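Robots at Work: What Happens in the Plate Room?

Reading level: ages 9 to 12
Words to know: automation, gripper, sensor, program, operator

What is automation?

Automation means using a machine to do a job that a person used to do by hand. A dishwasher is a kind of automation. So is an elevator. You press a button, and the machine follows a set of steps that somebody planned earlier.

Some machines do one thing only. Others can be given new steps when the job changes. A robot arm belongs to the second group. It has joints that bend, motors that move the joints, and a tool at the end. The list of steps it follows is called a program.

The kitchen at Vorden

Vorden is a company that cooks lunches for schools and offices. On a normal day its kitchen sends out 472 meals. Every meal needs a plate, and every plate comes back to be washed, checked and sorted.

For a long time, all the sorting was done by hand. Workers stood at a counter and put plates into groups by color, because each color goes to a different customer. The work is simple, but it is repeated many times. Doing the same movement over and over can make wrists and shoulders sore. Doctors call this a repetitive strain injury.

In January, Vorden began to use a robot arm for part of the sorting. The arm runs on a program called Takus.

How does a robot handle a plate?

A plate is easy for you to pick up. You look at it, slide your fingers under the rim, and lift. You do not have to think about each step. A robot does, in a way. Its program must answer several questions before the arm moves.

Where is the plate? A camera takes a picture of the table, and the program looks for round shapes.

What color is it? The program compares the color with a list. White on a white table is hard, so the program also looks for the line of the rim and the shadow next to it.

How should the gripper come in? The gripper is the robot's hand. If it comes down too fast or too low, it can hit the table or chip a plate.
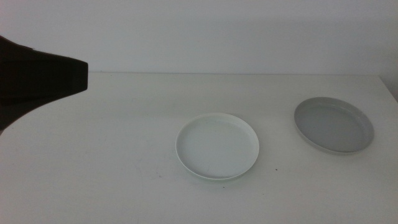
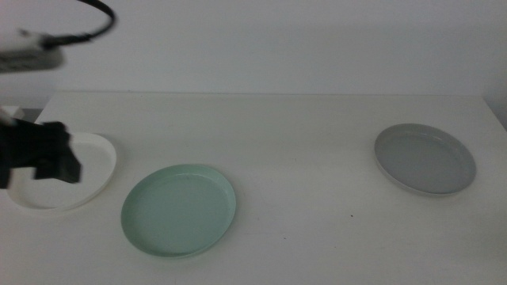 A black gripper and shallow round plates on a white table. The first picture has two plates, one white and one gray. The second has three: white, pale green and gray.

What if the plates touch?

Plates that are spread out are easier for the robot than plates that touch. When two rims overlap, the program may read them as one odd shape. At Vorden, the arm stops when this happens and a light turns on. An operator moves the plates apart and presses the start button again.

What changed for the workers?

The plate room has two jobs now. One worker is the operator. The operator watches the arm, clears stops, and wipes the camera lens at the start of each shift. The other worker checks plates for cracks, which the robot does not do.

Learning to be an operator took 29 hours of training, given by a company called Biswas. Not everyone wanted to switch. Some workers moved to cooking or packing. Others liked the old job because they could talk while they sorted, and the plate room is quieter now.

The work is also slower on some days. The arm sorts almost 50 plates in the time a fast worker sorts more than that. It does not get sore wrists, but it does need repairs, and when it is being repaired the plates are sorted by hand again.

Try it yourself

Put a few plastic plates on a table. Ask a friend to be the robot and close their eyes. Give short instructions, such as "left," "down" and "close." Write down every instruction you needed to move one plate. Your list is a program.

Next in this series: How Brotico packs boxes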